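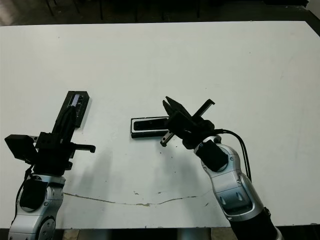

Two small black boxes on a white table.

The Keeping Drawer

My aunt left me a drawer. I should say she left me what was in a drawer, but my cousin, who was doing the driving, couldn't get the thing to empty because the wood had swollen, so he pulled the whole drawer out of the dresser and brought it to me in the back of his car with a blanket over it. Then he had a cup of coffee and went home, and I had a drawer on my kitchen floor.

I live in Rerkcombe, up the hill end, over what used to be the bakery. It's a small kitchen. For the first week I stepped over the drawer on the way to the fridge and told myself I'd get to it on my next day off, and then I had a day off and cleaned the oven instead (I have cleaned that oven twice in my life, so you can see how much I wanted to look in the drawer).

You'd have to know my aunt. She worked the counter at Munitz, the dry goods store, for 30 years, and she talked the entire time. She talked to customers, she talked to the buttons while she was sorting them, she talked through the movies. When I was little I stayed with her every March, while my mother did the books for the seed company, and I don't believe I finished a sentence in that house until I was 15. I loved it there! I'd lie on the rug with my chin on my hands and it just went over me like warm water, who had married who, what the butcher said, why you should never trust a man with a clean shovel.

And then she got old and stopped talking. It wasn't an illness, or the doctor said it wasn't. She'd say hello and ask if you were eating, and then she'd look out at the bird feeder, and that was your visit. I drove over every other Sunday for a while, and then it was once a month, and then I had reasons. I'm not proud of the reasons. One of them was that I was having new tires put on.

So, the drawer. I finally knelt down and took a butter knife to it, and the little stuck panel at the back came up all at once and I sat down hard on the linoleum.

It was full of lists.

She'd written them on the backs of Munitz receipts, hundreds of them, in pencil, held together with the rubber bands that come around broccoli. Every one had a heading, underlined. "To Tell the Girl." I'm the girl. I'm fifty-two, but I'm the girl. 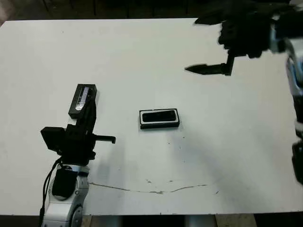 I picked up the top bundle and read it right there on the floor with my back against the stove. "Man came in wanting one shoelace. The heron is back. Mrs. at the corner has painted her door a color I would not put on a dog. Ask about tires." And on the next one, "Dreamed I was on the Nigam ferry and had forgotten the ham. Woke up and checked on the ham." I laughed out loud at that, all by myself in the kitchen, and then I had to get up and walk around the table a couple of times.

She'd been saving it up. That's what I worked out, somewhere in the second bundle. All those afternoons with the bird feeder, she had a receipt in her cardigan pocket with things written on it to tell me, and she hadn't told me one of them. Some had a little check mark by them, early on. Later there weren't any check marks. The writing got bigger and the lists got shorter and one of them just said, "Heron."

I don't know why she didn't read them to me. I've gone over it plenty. Maybe she couldn't make out her own pencil by then, or maybe she'd get the receipt halfway out of the pocket and see me looking at my watch. I did look at my watch. It was a good watch, it cost me 1,499 dollars after the divorce, and I looked at it in her front room like it was a television.

I called my cousin and read him the ham one. He was quiet and then he said, "She told me that one," and I was so jealous I could hardly hold the phone. He said she'd called him at the shop on a weekday morning just to say it, and he'd been under a truck and had to get out from under it, and she told him about the ham and hung up.

"Did she call you a lot?" I said.

"When she thought I'd be busy," he said. "She didn't like to bother anyone who was just sitting there."

Well, I've been chewing on that ever since, and it still doesn't make any sense to me, and it's also exactly like her.

There was a packet of seeds in the bottom of the drawer, Gomorex sweet peas, sixteen years past the date on the back. No note with it. I put them in a saucer with a wet paper towel, the way she showed me when I was small, and I set them on the sill over the sink. My neighbor says they won't come up at that age. She's probably right, she knows plants.

I read one bundle a night now, after supper. I read them out loud, which took some getting used to, and I've started answering. I tell her the tires were fine. I told her about the bakery turning into a place that sells phone covers, and I gave her my opinion on it, and it was a long opinion, and I was still going when the kettle boiled dry.

Yesterday I was in line at the pharmacy and a man ahead of me asked for half a box of bandages. Half! I got a receipt out of my purse and I borrowed the pen on the chain.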